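Treloar hall roof fund passes the halfway mark

14 shares | 3 comments

It was a fine, frosty sort of Saturday in Treloar, the kind where you can see your breath right up until morning tea, and still the cars were parked both sides of the road well before the doors of the old hall opened. The winter soup day has been going for longer than most of us care to add up, but this June it had a job to do, and that was getting the roof money over the line for its first half.

The hall went up in 1943, and the iron on the northern side has been patched so often that there is more patch than iron. Anyone who has danced there on a wet night will know where the buckets go. Jairo Correa, who grew up over the hill at Nallen and now runs the bakery, put up his hand in autumn to organise the day and has hardly sat down since.

"I thought I'd be making a bit of bread," he said, laughing, from behind a very large pot of pea and ham. "Then somebody gave me the clipboard!"

There were 7 soups on the go by noon, and the pumpkin went first, as the pumpkin always does. The lamb and barley came from a recipe that the Nallen cooks have been guarding for years (we did ask, and were given a second bowl instead, which seemed a fair trade).
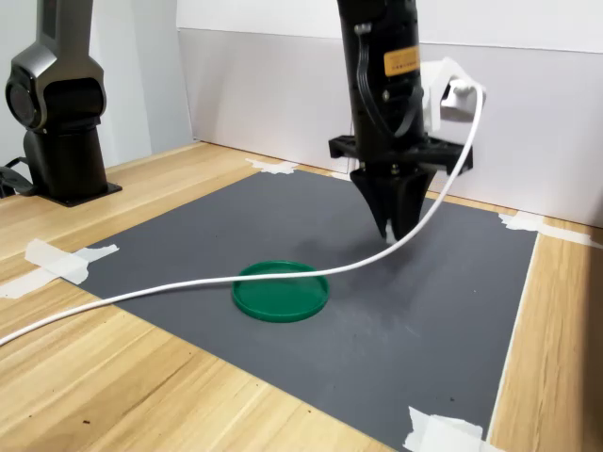
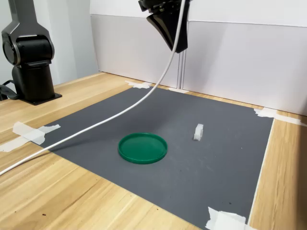 Page last changed: Saturday, 4.40 pm

By the time the last ladle was scraped round the last pot, the soup and the cake table had brought in $900 between them, and the raffle added another $800 on top. First prize was a weekend for two at Buvodon, won by a family who had only stopped in to use the phone and bought a ticket on the way out. They stayed for lunch after that, and for the singing as well.

The singing, by the way, was lovely. The Bikeden choir came across on the early bus and did a good hour of old favourites, with the little ones dancing up the front and a few of the bigger ones joining in once they'd had their pudding.

Work on the northern side of the roof should start when the weather warms up, and the southern side will have to wait for the rest of the money. Anyone who left a casserole dish or a ladle behind can pick it up from the bakery in Treloar during opening hours.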